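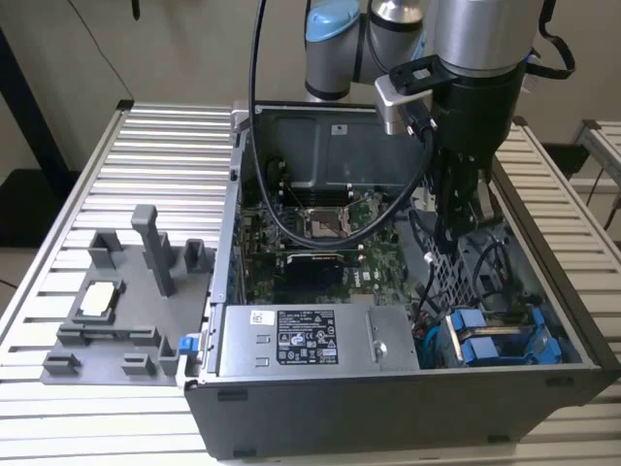
What should be taken out first when an old office desktop is opened for parts?

The loose cables, and after them the processor with its heatsink. The power supply can wait, and the drives depend on what the owner has asked for.

So begins my conversation with the head of the parts bench at Durnwood, a small refurbishing workshop on the Drultgate road in Merkadbridge. She has worked with used computers for many years and asked me to leave her name out of the article. "Write about the computers," she told me. "They are more interesting." I visited in February 2021, when schools and families were asking for machines faster than the workshop could prepare them.

Most of what arrives at Durnwood is former office equipment, and much of it is Dell. She likes these towers. In her opinion the inside of an office computer is better planned than the inside of an expensive game computer, even if it looks gray and boring.

"You lay it on its side, you take off the panel, and the whole board is in front of you," she said. "I can see the socket, I can see the memory. If there is a cable in my way, I move it before I touch anything else. I don't work under a cable."

I asked about the processor, the part that beginners are most afraid of. She agreed that they are right to be a little afraid, but in her view they fear the wrong thing. People worry about the chip itself and forget about the socket. On many office boards the small contact pins are in the socket, and one bent pin can finish a board that was healthy five minutes earlier.

"The lever must be fully open. Then you lift straight up, by the edges. Not with an angle, not with a slide. If it doesn't want to come, you stop and look."

And where does the chip go after that? Here she became quite strict. A processor should never be put down on bare metal, and never in a shirt pocket - she has seen both. It needs a place that is made for it, where it lies flat and cannot travel.
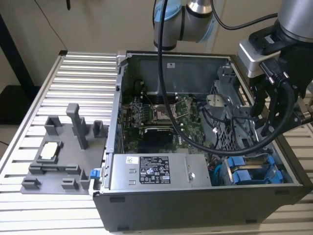
The same rule is valid for everything small. Screws go into a dish at once, and a drive clip stays with its own case, as the plastic latches from one model often don't fit the next. She told me that last August the workshop received 162 towers from one insurance office, and that 31 of them could not be completed at first, only for missing clips and brackets. The buyer was waiting, and she spent two evenings searching through boxes.

"A clip costs almost nothing," she said. "But try to find 6 of the correct ones on a Friday."

About power supplies she has a calm opinion. They are tested before the tower is opened, and if the result is good, the unit stays in its place. Its label must be readable. When it is not, she replaces the unit, because the next technician will need the numbers on it. She does not open a power supply and does not allow it to others at her bench.

I wanted to know what happens with the boards which are tested and found good. Some go back into complete computers. Others are sold as spare parts through Marras, the workshop's small online shop, which by her estimate has some 500 items in stock on a normal day. The processors sell quickly. The empty cases hardly sell at all, and she would be happy if somebody came with a truck.

Before I left, I asked for advice for a reader who has one such computer at home and a free afternoon. She thought for some time.

"Make a photo with your phone before you unplug the first cable. Take away the coffee. And clean the old paste from the heatsink the same day - next week you will not want to do it."

Durnwood accepts desktop computers at the side entrance on weekday mornings. Monitors are not accepted at the moment.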